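Giving up the big kitchen

19 Sep 2025

We moved to Stosville in February, and I have put off writing about it because for the first few months I had nothing useful to say.

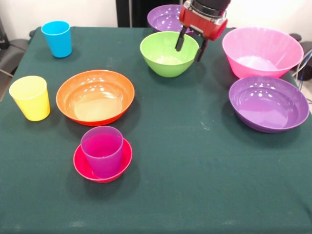
The old house had a kitchen you could park a truck in. I cooked in it for most of my adult life and got used to having a place for everything, including a lot of things I never used. The new kitchen is a galley with one window and a stove that is narrower than I would like. When we signed the lease I told everyone it would be fine. I didn't believe it.

The first problem was counter space. There are two stretches of it, and the coffee maker takes most of one. For a while I did all my chopping on a board laid across the sink, which works until you need the sink. Then I bought a cart on wheels, which was in the way wherever I put it, and I sold it again by the end of spring.

What helped was changing the order I cook in. I used to start the onions and chop the rest while they softened. Now I chop everything first, wash the board and the knife, put them away, and only then turn on the burner. It is slower by a few minutes. It also means I am not balancing a hot lid on top of the toaster. My friend Siwan Morris worked in restaurants before she went into teaching, and she has been telling me to do this for years.

The second problem was storage, and I handled that one badly. I kept all the pans. I stacked them in the low cupboard by the door, so that getting the skillet out meant lifting everything else onto the floor, and I did that every day until the end of May. The stockpot went to my brother-in-law. The fish kettle, which I used twice, went to the thrift store along with the waffle iron. I now own three pans and a Dutch oven, and I haven't missed the others except once, when I wanted waffles.

I kept the recipe box. I typed up an index for it over the summer and got 291 cards, a good half of them in my mother's handwriting. Some are no use to anybody. One says "Santino's beans" and gives only the oven temperature. That would be Santino Echeverría, who lived across the street when I was a kid and brought those beans to every block party. I remember bacon in them, and something sharp, maybe vinegar. I have made them several times this year and I'm not there yet. If anyone who lived on that street is reading this and knows, please write to me.

Shopping has changed too. There's no room for a second freezer, so I buy for a few days at a time. The supermarket is a drive, but I can walk to the little grocery on the corner and be back in 5 minutes — this has turned out to be the part of the move I like most. I throw away less. We eat more cabbage than we used to. The man at the register knows I will ask when the good peaches are coming, and lately he just shakes his head before I get to the counter. They are done for the year.

I still have complaints. The window sticks. The oven runs hot at the back, so anything on a sheet pan has to be turned halfway through. There's one outlet near the stove and it's behind the stove. The landlord says he will look at it, and he has been saying so since Easter.

I also haven't worked out holiday cooking. Last November I had a turkey in the oven and pies cooling on a side counter, and I can't see how to do that in this room. We may have to bake the pies on Wednesday and keep them in the bedroom. My husband has suggested a chicken. I'm thinking about it.

Next time I'll post the cabbage and noodle thing that a few of you asked for. I need to measure it first, as I have only ever done it by eye.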